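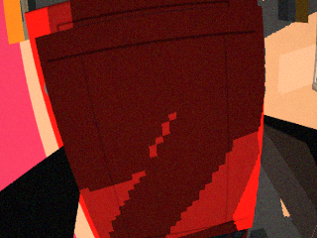 Okay, a few of you asked how the kitchen repaint is going, so I'm going to put it all in one thread and then I can stop answering the same thing in four different group chats (which I love, please don't stop writing to me).

First thing, the color. I wanted something dark and warm for the cupboards, and I went back and forth all through September. My sister voted for sage green. My neighbor voted for leaving well enough alone. In the end I went with the deep red family, and I've been happy every single morning since, even before coffee.

Now the money, because people are always shy about it and I never know why! I got three quotes. The big shop in Skutovcombe wanted 667 for spraying the doors, and that was without the drawer fronts. The second place never called back. So I bought the paint and primer myself at Mockus, plus rollers, tape and the good sandpaper, and the whole bill came to 100 even. The girl at the register rang a little bell for the round number.

If you're doing this yourself, please clean everything twice. I thought I kept a tidy kitchen. I do not keep a tidy kitchen. The doors over the stove needed a proper scrub with degreaser and then another one the next day, and my arms still remember it.

I've got 18 doors, and I wrote a number on a bit of masking tape inside each hinge hole before taking them down. My mother taught me that -- she did the same with curtain hooks. It saved me at least one long cry.

Drying took ages. The can says overnight and I suppose somewhere warm and breezy it might be overnight, but we had rain for most of October and I had doors leaning on every chair, on the piano, along the hallway. We ate a lot of soup standing up.

Somebody asked about the hinges. I kept the old ones and soaked them in warm water with dish soap. The new handles are from Nundier and I'm still waiting on two of them, so the pantry gets opened with a butter knife for now.

And yes, the countertop is staying. Sirnier had a lovely pale one and I stood there petting it like a cat, then I turned over the tag and it said 614 for the short side alone. So no. Maybe when the car is paid off.

Next up is the inside of the shelves, and I can't decide between cream and a very soft yellow. Tell me what you've got in yours -- and if you've ever used that peel-and-stick liner, tell me whether it came off again, because I've heard stories.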